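How a Message Finds Its Way

When you send a message from one computer to another, it does not travel in one piece. The computer cuts it into small parts called packets. Each packet carries some of the message and a label.

The label works like the writing on an envelope. It says where the packet came from and where it is going. These two places are written as numbers, called addresses. Every device on a network needs its own address, or packets could end up at the wrong one.

Say a school in Rillbridge sends a picture to a school in Ultcombe. The picture might be cut into 222 packets. They go first to a box called a router. The router reads each label and picks the next stop.

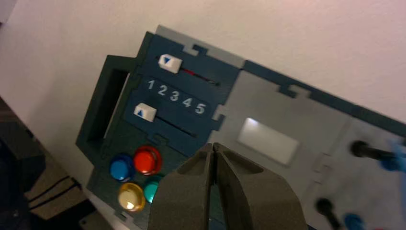 Most packets pass through more than one router. A trip might take 6 stops, or it might take 12. Each stop is called a hop. If one path is very busy, some packets may be sent a different way.

This means packets can arrive in the wrong order. Packet 52 might get there before packet 12. The computer in Ultcombe uses the numbers on the packets to put them back in order.

Sometimes a packet gets lost. The computer in Ultcombe does not say it has received that one, so the computer in Rillbridge sends it again.

Words to know

Packet: a small part of a message
Address: the number that tells where a device is on a network
Router: a box that sends packets on to the next stop
Hop: one step from one stop to the next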